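Lastwood gripper

The Lastwood gripper is a hand-held, two-finger gripping tool designed to be built at home or in a shared workshop. It is used to record how a person picks up and moves small objects, so that the same motions can later be taught to a robot arm. The design came out of the Munalura workshop in Guimarães, and the first set of drawings was released on 2019-01-08. It is named after the Lastwood bench, an earlier project of the same workshop.

Background

Members of the Munalura workshop had been using a desktop arm with a joystick to collect sample motions. The method was slow, and the arm was often out of service. In December work began on a tool that could be carried to any table and worked by hand, using the same finger shape as the arm. Early versions used a single moving finger against a fixed one. This was dropped because objects were pushed sideways before they were held.

The drawings, parts list and test notes are kept in the Viltetar archive, a shared store of files run by several small workshops. Changes are accepted from any builder who supplies a printed sample and a short record of use.

Construction

The body and both fingers are printed in plastic. A full set of parts takes 7 print jobs on a small printer and uses less than one spool. The fingers are mirror images of each other and are driven by a common trigger, so that they open and close by the same amount. Each finger is a curved arm with a rectangular pad at its end.

Brass threaded inserts are pressed into the printed arms with a soldering iron. Builders are advised to set them slightly below the surface, as a raised insert can rub against the next part. Screws driven straight into the plastic were used in the first version and tended to strip after the fingers had been taken off a few times.

The pads are replaceable. They are black, with a textured face, and pick up scratches and scuffs in normal use. A worn pad does not need to be changed unless the face has gone smooth or the pad moves on the arm.

Widest opening is set by a stop inside the body. It should be checked with an object on the table before any recording is made. A cup is commonly used, as it stands on its own and can be approached from any side.

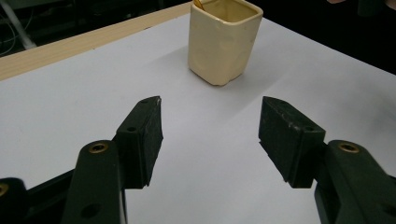
Adjustment

With the trigger released, both pads should sit level with each other. If one is lower, the linkage screws on that side are loosened by 2 turns, the finger is moved by hand, and the screws are tightened again. The trigger spring is rated for a pull of 70 newtons and is not adjustable.

Use

A session consists of many short recordings of the same task. The largest set in the Viltetar archive holds 1,580 recordings, most of them of cups and other tableware being lifted and set down. Glossy objects are harder to hold than matte ones, and the test notes list them separately.

See also

Lastwood bench
Munalura workshop
Viltetar archive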